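Flukton lap timer: one season of club sprints with it stuck to my windscreen

I've had the Flukton in the car since the June round and I keep getting asked about it in the dummy grid, so I'm putting it all in one place. For anyone new, I run an old hatch in the up-to-two-litre class at our club supersprints, mostly at Hodasham, and I'm a solid mid-pack person who gets very excited about tenths. I bought this with my own money from Triltivico, $890 with the suction mount and the long power lead, and they haven't asked me to write a thing.

Before this I was using my phone. Phone timing is fine! Plenty of quick people do it. But mine cooked itself on the dash every summer, and twice it decided mid-session that I'd love to take a call from my dentist. I wanted something that turned on with the car and left me alone.

Setting up took most of an evening. The unit finds satellites quickly enough if it's parked outside (in my garage it sulks, tin roof) and you pick your circuit from a list. Hodasham was there but only the full layout, and we run the short one half the time, so I had to make my own start line by driving over it slowly on a sighting lap and pressing the big button. It worked first go, though my passenger had to do the pressing and she pressed it a car length late. All my short-circuit laps are measured from that spot now and I've decided I'm not fussed.
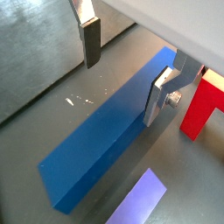
The display is what sold me. You get a fat number for the predicted lap and a bar that goes green one way and red the other, and you can read it out of the corner of your eye down the straight without squinting. In the afternoon sessions at Hodasham the sun comes straight through the windscreen from the last corner onwards and I could still see the bar, if not always the number. With polarised sunnies on it goes completely black, so leave those in the tow car.

Does it make you faster? Well. My first couple of meetings I was slower, because I was staring at the bar like it was the telly. Sheyla Huamán, who I share a pit bay with and who is quicker than me in everything including a hire van, told me to turn the live display off for a whole day and only look at the data at lunch. So I did, and that was the day I found six tenths. Most of it was in the second gear hairpin, where I'd been coasting for what looked like a week between brake and throttle. You don't feel it in the car at all. On the graph it's a big flat shelf and you can't argue with it.

The graphs live in the Flukton desktop program, and this is where I start to grumble. It looks like something that came free with a printer. You have to drag each session across one at a time, the menus have two different things both called Compare, and if you close the window without saving your corner names it throws them away without a word. I lost mine on three separate nights before I learnt. Once you're in, though, the comparison view is terrific – two laps laid over each other, a little dot for each car crawling round the map, and the gap opening and closing underneath. I've spent more evenings on it than I'd like my partner to know.

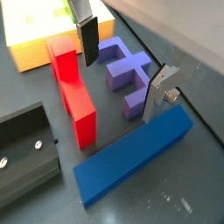
Coloured plastic blocks, red and purple ones among them, on the dark grey tabletop.

Storage is generous. The unit says it holds 408 sessions and I haven't got anywhere near that, even with me forgetting to stop it recording on the drive home. (My best ever sector is technically a roundabout.) Battery life I can't fairly comment on because I leave it plugged in, but the one time the lead fell out it got through a morning of sprints and was still going when I packed up.

The mount is the weak bit. The suction cup is fine on clean cold glass, and on hot glass it slowly gives up, usually under brakes, and then you have a very expensive brick rolling around near your pedals. Scrutineers don't love it either and fair enough. I've since bolted mine to a small bracket on the dash, which took 16 minutes and one skinned knuckle, and it hasn't budged. If you buy one, do this before you ever put a wheel on track, please. I don't know why the bracket isn't in the box at this price.

I should mention the Usuga, which is what most of my class uses. It's cheaper by 200 dollars and Phyllis Pilkington let me borrow hers for two sessions so I could run both at once. Lap times agreed with each other and with the club transponders to within a few hundredths, which is closer than I can drive. The Usuga screen is smaller and the predicted lap jumps about a lot more in the first couple of corners, so you get all hopeful and then it takes it back. But its phone app is miles better. Phyllis had her traces up before she'd taken her gloves off, while I was still walking back to the ute for the laptop. If you're the type to look at data between runs, I'd get the Usuga, no question. If you're like me and do it at home with a cup of tea, the Flukton shows you more once you've wrestled it open.
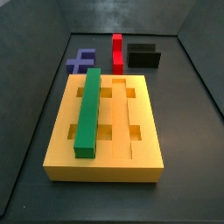
The yellow block, with shallow recesses cut into the top.

A few odds and ends people have asked me. Yes, it works in the wet, although the predicted lap is useless when the track's drying because it's comparing you with a lap from another planet. Yes, you can plug it into the car's diagnostic port and get revs and throttle, but on my hatch the throttle reading lags enough to be misleading, so I've unplugged it. Newer cars might be better. No, it doesn't record video by itself. There's a camera add-on, I haven't bought it, and I have no wish to see my own face at turn four.

Customer service was good the one time I needed it. A software update wiped my custom start lines (see above re: passenger) and I got an email back the next morning with a file that fixed it. Triltivico were also happy to swap my power lead for the right-angle one, and I only paid the postage.

I'd give it four out of five. It'd be four and a half with a decent bracket in the box and somebody let loose on that desktop program for a month. I'm keeping mine, and I've got the hairpin down on a sticky note on the steering wheel for the next round, along with a reminder to fold my mirrors in on the trailer.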